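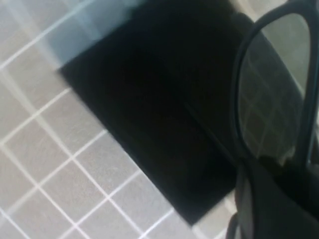

Andstead Display and Packing Group
Minutes of the meeting held 2020-03-07

Present: Asif Swati (chair), Nanami Kobori (minutes), representatives of Bangash and Rekar
Apologies: Clorkivero

1. Minutes of the previous meeting
Approved with two corrections to the delivery schedule.

2. Table surface
Ms. Kobori reported on the surface to be used for laying out goods before packing. The group discussed whether the grid pattern should be kept for all product lines or for eyewear only. Bangash asked that any replacement match the present pattern in color and line spacing. 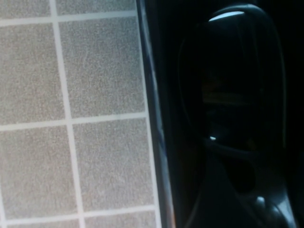
Grid pattern, light gray with off-white lines.

Agreed: the pattern will be kept for all lines until the April review. Ms. Kobori to obtain prices for spare lengths.

3. Boxes
Mr. Swati noted that 3,785 boxes remain in stock at Rekar. The supplier has offered a deeper box at a higher unit price. Members were of the view that the shallow box with the black interior should be retained while stock lasts.
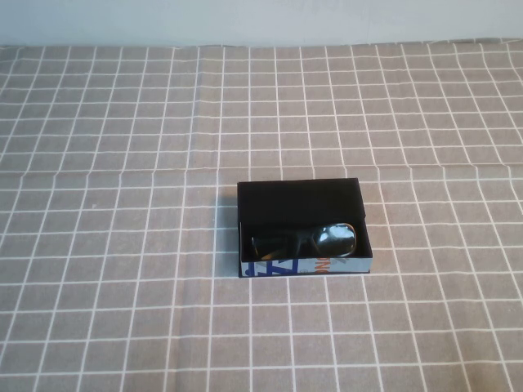
Rekar requested that lids be stored separately from bases and counted at each delivery. This was accepted. Clorkivero will be asked in writing whether the printing on the front panel needs to change before the next order is placed.

4. Other business
Bangash will return two sample cartons to Andstead.

Next meeting: April, date to be confirmed by the chair.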